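Otholm Exam Office Moves Grade Release to Online Portal

Sunday, November 3, 2019

The Otholm district exam office will release results for the winter session through an online portal, replacing the printed lists posted at each school. The change takes effect with the February release and covers all students registered for the lower secondary certificate.

The portal was built by Clirex, which already supplies the office with its registration software. Students will log in with the candidate number printed on their admission slip and a code sent to the school before the exams begin. Results will show a grade for each subject, the total score and the pass mark in force for that session. Subject papers marked as incomplete will show a status code in place of a grade.
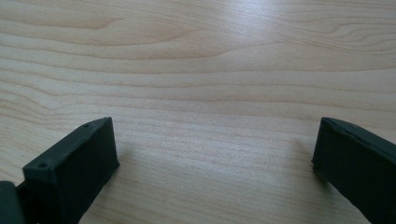
A light wooden tabletop with wavy grain.

Under the current procedure, schools receive sealed lists from the district and post them on the morning of release. Corrections are sent on paper and can take up to 25 days to reach the student. The office said corrections entered in the portal will appear by the next working day, with the date of the change shown next to the grade.

A trial was run after the last summer session with some 400 candidates from schools in Kollus and Lui. The office recorded two faults. Candidate numbers starting with a zero were rejected at login, and the total score was missing for students who had retaken a single subject. Both were fixed before the trial closed, according to the notice.

Access will be opened by school, in the order in which mark sheets are cleared. Kollus schools are first on the schedule and Lui schools second. A student who enters a wrong code 5 times will be locked out until the school resets the account. 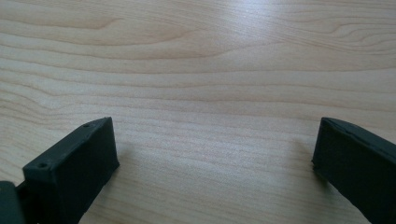 Requests for a re-mark will also go through the portal. The window stays at 7 days from the date of release, and the fee is unchanged. A request must name the subject and the paper. Requests that cover more than one paper have to be entered separately, and each one gets its own reference number. Re-mark outcomes replace the original grade on the results page, including where the grade goes down.

The results page is not a certificate and will not be accepted for enrollment. Printed certificates will be sent to schools as before. Private candidates will get their access codes by mail at the address given on the registration form, and address changes must reach the office before the first exam day.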